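Search this repository
Go to file

Flurnthorpe Recipe Cards

README

This repository contains the text of 600 handwritten recipe cards from the kitchens of Flurnthorpe and the farms on the Barkstead side of the river. The cards were typed by hand, one file for each card. I am not a historian and English is my third language, so please correct me where I have read an English word wrongly. It has happened before with "suet".

What is in the folders

The folder cards has the plain text of each card, with the spelling of the writer. The folder modern has the same card in present spelling, with weights in grams. The folder notes has my remarks, when I have any. For many cards there are no remarks.

500 of the cards come from one source, a set of biscuit tins which was given to the Maksymiv reading room when the house on the corner was sold. The other 100 were brought by families after the first part was put online. The two groups are marked in the index with T (tins) and F (families). Please keep this mark if you copy the data, it is important for the questions about age.

File names

Every file name starts with the letter of the group, then the number of the card, then a short title. The title is mine if the card has no title. In such a case I put an underscore at the front, so you can see that the writer did not choose it. Examples:

T-041-plum-jam.txt
T-212-_cake-with-tea.txt
F-008-pickled-beetroot.txt

If a card has writing on both sides and the back is a different recipe, it is still one card and one file. The back begins after a line with only four equals signs. If the back is a shopping list, I also typed it. Some people told me this is not useful, but I like the shopping lists and they stay.

How the cards were typed

I typed from the card itself, never from a copy. Each file was read again on another day against the card. Words which I could not read are written as [?]. Words which I could read but am not sure of have the question mark after them, like this: mace[?]. When a word is crossed out but still readable, it stands between two tildes.

Stains are not described, except when they cover the text. Then it is [stain]. There is much butter on the pastry cards.

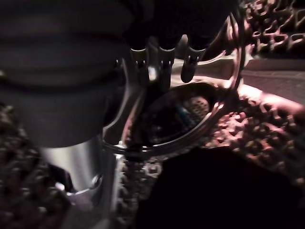 Measures

The greatest difficulty was the measures. The writers use cups, teacups, breakfast cups, gills, and also "the blue jug", which appears on 8 cards, all in the same hand. I asked in the village and no one has the blue jug any more. From the amount of flour in the same recipes I calculated that it held a little more than a pint, but this is my calculation and the modern version says so each time.

For the oven I keep the words of the writer. "Slow", "moderate", "quick" and "as for bread" are left in both versions. In the early days of this work I changed them to degrees and I regret it. An oven with coal and an oven with gas do not behave the same, and the card does not say which one was used. If you have a version of this data from before February, please throw it away and take the present one.

Eggs are counted as the card counts them. I think the eggs were smaller, and with the sponge cakes you can notice it. I made T-133 with the eggs from the shop and it was too wet in the middle. With one egg less it was good.

Known problems

- There are 4 cards in the F group which are probably copied from a printed book. I have not found the book. They are marked "printed?" in the index.
- The numbers T-300 to T-309 were given in the wrong order. I did not correct it, other people have already used these numbers.
- "Rinberg biscuits" appears with three different recipes. One has ginger, one has caraway and the third has no spice at all. I don't know if Rinberg is a place, a family or a shop. If you know it, please write to me.
- In the modern folder, treacle and golden syrup were sometimes confused. I am going through these files slowly.
- The jam recipes have less sugar than is recommended today. Do not keep these jams for a long time without the fridge.

Please do not use the preserving cards as advice for safety. Several of them close the jar with paper and brandy only, and one card for bottled beans I would not follow in any case. The files with this problem have the word CAUTION in the first line of the modern version.

What you may do with it

You can cook from it, print it, translate it and put it in your own collection. The families in the F group gave permission for this in writing. They asked only that surnames are not added again where I removed them, and I ask the same. If you publish something, please mention the Maksymiv reading room and the village.

How to correct a mistake

Open an issue and write the number of the card and the line. If you do not know how to open an issue, leave a paper note at the reading room, the box is beside the door. I empty it on most afternoons after four. Corrections to the cards folder need a look at the real card, so they take longer. Corrections to the modern folder are usually quick.

Still to do: an index by ingredient, and the puddings.

12 comments
3 shares

Last updated in February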